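**Wanted: one part-time archivist for a family furniture-repair business with no archive**

Durrani & Colville has been mending chairs, tables, dressers and the occasional church pew in the town of Utico for 40 years. In that time we have thrown away almost nothing. We would now like to hire a person to tell us what we have.

The job is three days a week, to start in June, and runs for 9 months. After that we will either know where everything is or have learned to live with ourselves.

## What there is

Receipts, mostly. Also letters, sketches on the backs of receipts, fabric swatches, paint cards, a great many photographs of table legs, and the order books. The order books go back to the first week of business and were kept by my father, who had beautiful handwriting until lunch and something closer to weather after it. He used his own abbreviations. "Dk. w." may mean dark walnut or dark wax, and in one case it seems to have meant a customer called Dick Wendell.

All of it lives upstairs, in 400 boxes. I know the number because we had to move them when the roof leaked, and my nephew charged by the box. Some are labeled. The labels were accurate when the boxes held something else. The one marked CHRISTMAS is tax records, and the one marked TAX is also tax records, so please don't assume a system from a lucky guess.

We want the collection sorted, listed, and put somewhere dry. We would also like to be able to answer the telephone when a customer calls to ask what stain we used on her sideboard in the spring she got divorced. These calls come in more than you would think.

## What you would do

- Open boxes. Go on opening boxes.
- Build a plain list that other people can search. A spreadsheet is fine. If you want to use something grander, you will have to teach it to my aunt, and you should meet her first.
- Scan the order books, starting with the oldest, and type up the entries that can be read.
- Sit with my father for an hour or so a week and ask him about the entries that can't. He is good company and likes a ginger biscuit. He will tell you about the Ellano Hotel job. You may let him.
- Decide what can be thrown out, then explain this to the family.
- Write up a few of the better stories for our website, which at present consists of our phone number and a picture of a drawer.

The last point needs some patience. We have been meaning to improve the website since it went up. The page headed "Our Work" says "More soon," and has done through three changes of computer. There are plenty of good jobs to write about, including a rolltop desk that came to us in a horse trailer and a set of dining chairs that two sisters sent in separately, each asking us not to tell the other.
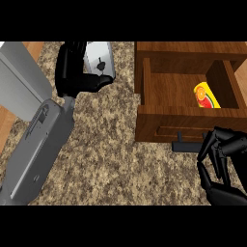
*Wooden cabinet, drawer open. Computer rendering.*

## Who might suit us

You should have done this kind of work before, or something near it: a library, a museum, a records office, a law firm with a basement. We don't mind about degrees. Zeeshan Durrani, who runs the shop and is writing this, has half of one in marine biology and it has never come up.

You should be able to read bad handwriting and lift a box of paper without making a speech. You should be comfortable with dust. There is also sawdust, which we consider a separate matter and are rather proud of.

It would help if you cared a little about furniture. You don't have to know a dovetail from a dowel on your first day, but you will be eating lunch with people who argue about glue, and it goes easier if you can take a side. (There are two sides. One of them is wrong, and works at the bench by the window.)

You will need to be polite and hard to move. Everyone here has a box they believe should not be touched. Mine is the one under the stairs, and I would ask you to leave it until last.

## What we offer

A fair hourly wage, paid every other week, which we'll talk about in the first phone call so that neither of us wastes an afternoon. Paid holidays. Your own desk, repaired by us, and a chair you can choose from whatever hasn't been collected. Hours are flexible as long as you're in the building for some part of the morning, when my father is.

The upstairs room has a good north window and a heater with two settings, off and Florida. There's free parking behind the shop if you don't mind the cat, who parks there too.

You would also get any household repair done at cost while you're with us. The last person to hold a temporary job here brought in a piano.

## How to apply

Send a letter of one page and a list of where you've worked. Please put "Boxes" in the subject line if you email, or on the envelope if you don't. In the letter, tell us about the worst mess you ever put in order and what you'd do differently. We aren't looking for software names.

Two references, please, at least one of whom has seen you annoyed.

We'll call everyone we'd like to meet and write to everyone else. Interviews are held upstairs, among the boxes, and take an hour. Wear something you don't mind brushing off. If you haven't heard from us by the end of June, call the shop after 3 and ask for Zeeshan, as your letter may have been filed.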